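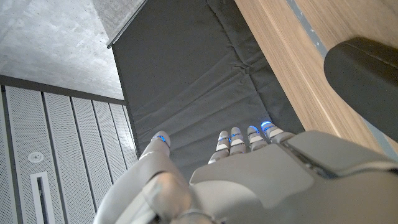 *Dark gray fabric at Leleswood*

# About Leleswood

We're a small sewing and mending school in Prurnville, and we love clothes that have been worn a lot. Jackets with tired elbows, jeans that gave out at the knee, the coat your aunt left you (lining in ribbons, naturally) – bring them all!

Byung-chul Sung started Leleswood 17 years ago in the back half of a shoe repair shop on Haslam Street. He had spent years doing alterations for other people and kept getting asked the same thing at the counter: could you show me how to do that? So he put out a few chairs on February evenings and did. The first class was hems. It ran over by an hour and everyone came back the next week.

Ayantu Jemal came to one of those early classes with a torn raincoat and now runs the teaching side. She's the one who brought in pattern drafting, and she will happily talk about sleeve caps until the lights go off. 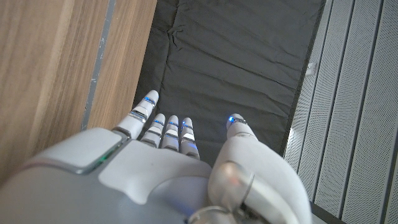

## What we teach

Most people start with our beginner course, which lasts 9 weeks and goes from threading a machine to finishing a simple lined bag. After that you can go wherever you like: zippers, darning, tailoring, shirts, curtains if you must. Shirts are the hardest to get into, so sign up early.

Our classes are small and noisy. You'll unpick things. We all do, and Byung-chul still unpicks his own collars when he isn't happy with the points.

Machines, thread and pins are included in the price. Bring your own fabric, or dig through the remnant shelves, where wool suiting from the old Loton mill turns up now and then and goes fast.

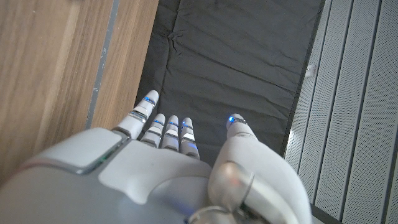
## Mending nights

Once a month we open from 6 p.m. for anyone who wants to fix something, student or not. It's free, there's tea, and last year nearly 300 pieces of clothing went home repaired, including a very large tent.

## Come and see us

We're upstairs at 40 Haslam Street, Prurnville, above the bakery. The door sticks, so give it a good push. If you'd like to look around before signing up, drop by during any afternoon class and ask for Ayantu.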